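The Fold

Culby Residential, Unit 109, was let furnished. The lease said so in section 3, and the inventory attached to the lease ran to 64 lines. Pierina Cocco read it standing up, with her coat on, because the chairs on line 12 had not been delivered.

She was a garment tester by trade. For eleven years she had worked at Gelleck, where she assigned grades to sleepwear and children's tops after repeated laundering. The grades ran from one to five. A five meant no visible change. She had given out very few fives, and the sewing rooms knew her initials and did not like them.

When the lab closed in October she was allowed to keep the reference samples nobody had claimed. There were two bags of them. She put the bags in the hall closet of Unit 109 and did not open them until spring.

The procedure for a shirt is short. Lay it face down. Bring the left side in to a line one third of the way across the shoulder. Turn the sleeve back along the same line. Repeat on the right. Raise the hem to the collar in two movements. Total handling time for a trained person is under ten seconds, and the result should stand on its edge without leaning.

Pierina could do this in the dark. Her nephew could not do it at all. Yufang Hao was nineteen, her sister's stepson, and he had come to stay while he looked for work at the Stekmont warehouse. He kept his clothes on the floor in the order in which he had taken them off. He said this was a system, and that the oldest items were at the bottom.

"What do you do when you need one from the bottom?" she asked.

"I don't," he said.

She gave him the corner of the back room to practice in. It had been a child's corner under the previous tenant. The wallpaper was pink with darker spots, like a leopard's, and the lease did not permit its removal. She left the pencils where they were. She told him to start with the pink top with the sharks on it, a Gelleck sample, 300 wash cycles, grade four.
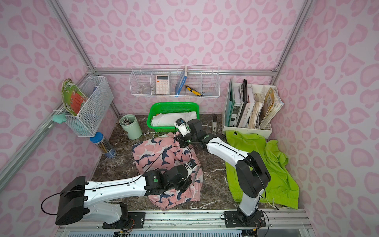
The Fold
by Pierina Cocco's neighbor, as told to the Ye Street Reader
Fiction / June 7, 2024

He was bad at it for a long time. The pink one went down in a heap and stayed in a heap. The lime-green one, with its white drawstring, he had set to the right as the next in line, and it was in no better condition. A drawstring should be drawn level and laid inside the fold before the first turn is made. His trailed out across the dark floor.

The only piece in order was the white one in the green basket. Pierina had folded that herself, as a standard. A standard is kept within sight of the work and is not touched. She had explained this to every trainee at the lab, and she explained it now to Yufang from the doorway.

"How do I know when it's right?" he said.

"Compare."

He compared. He looked at the basket and at the sharks and at the basket again.

"What grade is that?"

"We don't grade folding," she said. "Folding is preparation."

She went to the kitchen and descaled the kettle, a job that takes twenty minutes if the solution is mixed correctly. She heard cloth being shaken out, then a pause, then cloth being shaken out again. At one point a jar of colored pencils was knocked and rolled a short way. He swore at it quietly in two languages.

When she came back he had the pink top in a rectangle. One sleeve was out by the width of a finger. The hem had been raised in three movements, and the collar had a crease in it that would need steam.

He stood it on its edge. It leaned, and then it stopped leaning.

Pierina took the pen from behind her ear. The lab had issued cards for this purpose, buff, with a line for the date and a line for initials, and she still had most of a box. She wrote a number, crossed it out, and wrote a higher one.

"Do the green," she said.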